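Monday, late

Long one. Ran the Stidis policy on the kitchen table all day, 40 trials on the list, got through 29 before my eyes gave out. Question is still the same, does relabeling the failed demos help or just add noise. Torquil Ritchie bets noise.

Morning block, baseline
Slow start, had to redo the overhead calibration. Full clutter, ketchup on the plate, toaster oven over on the right, arm working by the colander. Baseline got 52 percent, a bit under what we wrote in the Prodberg draft. Hesitates a lot over the green things, I think the mug and colander are too close in color for it. Need to check that properly, not just think it.
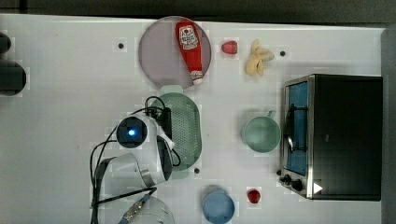

After lunch, relabeled
Same seeds, new checkpoint. Pot with the ladle up in the left corner, cup by the oven door, orange slice near the bottom. Success up to 30 points better on the pick steps, but place steps barely moved?? Might be the grasp height. Didnt log wrist force for the first few so those are useless, my fault. 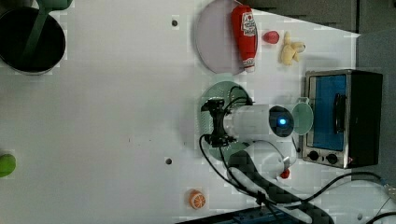 Tomorrow
Finish the last trials. Turn force logging ON first. Ask Nkosi people for thier eval script, ours breaks ties wrong. Email Torquil the pick numbers, leave out the place ones till I've rerun them. Bed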